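Plunholm hand-held gripper kit - home sorting gallery

Posted Saturday, November 25, 2023

Second batch from the Plunholm kit, on loan from Homema for review. Pair of hand-held grippers, ribbed pads, charger, carry bag. 1305 for the pair, 400 more for the spare pad set and a longer cable. Bedroom jobs this time, kitchen stuff is on the Morgan page.

Setup was quick. Manual is thin. Pads clip on one way only - took me 2 tries to see wich way.
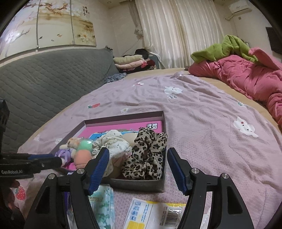 Small stuff and a shallow dark grey box, on the bed. Blue pads spread wide at the front, second gripper in from the left by the little plush in purple. Scrunchies, a pink book or folder, spongy things.

Trefor Rowlands wrote in to ask if the pads hold up, as his first set from Tosine went shiny by April and started letting go of anything in plastic wrap. He'd pay for the spares up front, he said, and skip the cable.

Fair point on the spares. Ours are at 1026 grabs on the counter and the ribs still feel sharp. Will check again after the next batch.

Weight ok for short sessions. Wrist gets tired after that, left one first. Soft fabric is the slow part - easy to pinch too much of it. Hard boxes no trouble at all.

Loan kit goes back to Homema after the laundry set. Questions about the pads, use the form, I'll anwser when I can.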